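Search this site – type your question

Left gripper keeps losing tracking at the drawer

Felista Wanyama
Hand-held grippers, one per hand, marker cubes on top. Task is the desk drawer – open it, reach in, close it. Left side tracks all day. As soon as the right one goes down in the drawer the pose jumps, sometimes 7 cm, then snaps back. Whole take is junk. Title should say right gripper, sorry, cant edit it.

Already recalibrated twice. Swapped the cubes over, same thing, so not the print. Log says error 406 every time. Using the Senomus tracker, default settings. 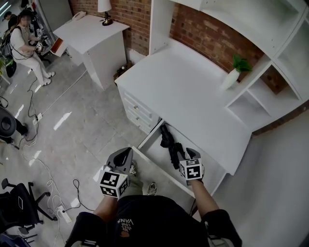
Adjoa Aidoo

Had the same at Nollthorpe. Two things I'd check. One is the desk edge. Cube goes under the top and you lose faces, and with a single face left the solver can flip. Tilt your wrist so two faces stay up toward the camera, or pull the drawer out further before you reach. Second is glare, white furniture and a shiny floor are bad for this. Lock the exposure, dont leave it on auto.

Also tape down your cables before you do anything else!! Power strips on the floor and people walking backward looking at a drawer – we had a fall that way.

vanwyk_108
406 is just marker lost on mine. restart it

Felista Wanyama
Restart did nothing. Exposure lock helped some, still flips when my wrist is flat. Will try the tilt thign tomorow.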